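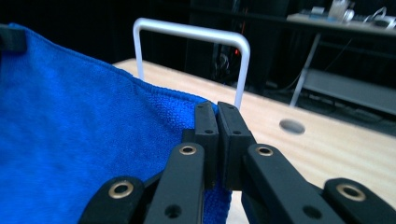 Prirnside Robotics Club, Handling Section

Reading time: 2 minutes

Phantom grip

A phantom grip is a fault in which a two-finger gripper reports that it is holding cloth when its pads have closed on nothing, or on so little fabric that it slides out during the lift. The name comes from the Drekar towel-folding trials, where it was the most common failure and, for many members, the most fascinating one! Abdelilah Sqalli found it while checking 448 recorded grasps against the jaw readings: 175 were marked as holds with no towel between the pads.

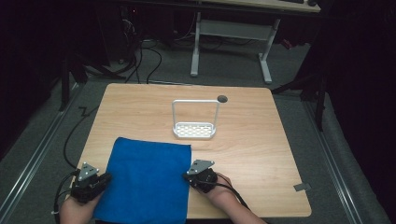 Page last changed in July

Cause

Thin cloth squeezes down to almost nothing, so the gap between closed pads looks nearly the same with or without it. In the Drekar controller the "closed" limit had also drifted after a pad change (pads of a new thickness, old settings), and every full closure was logged as a hold. The arm then carried on through the fold and pulled against a corner it had never picked up.

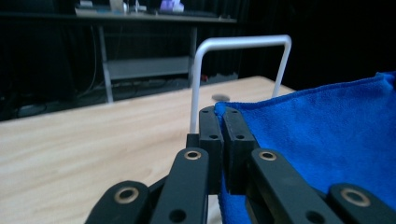 Phantom grips are most frequent at hems and corners, where the jaws have the least fabric to close on. Demonstrations made with hand-held grippers help a great deal here, and it is a lovely thing to compare them with the robot's own attempts. With the edge of a blue microfiber towel pinched between the pads, the raised fabric forms a ridge leading away from the jaws, and Doaa El Idrissi's Nwachukwu check looks for just such a ridge before a lift is allowed. After 2 failed checks the arm stops and opens its jaws.

See also: Rondero slip test; pad wear; jaw calibration

Contact the Handling Section | © Prirnside Robotics Club | Back to top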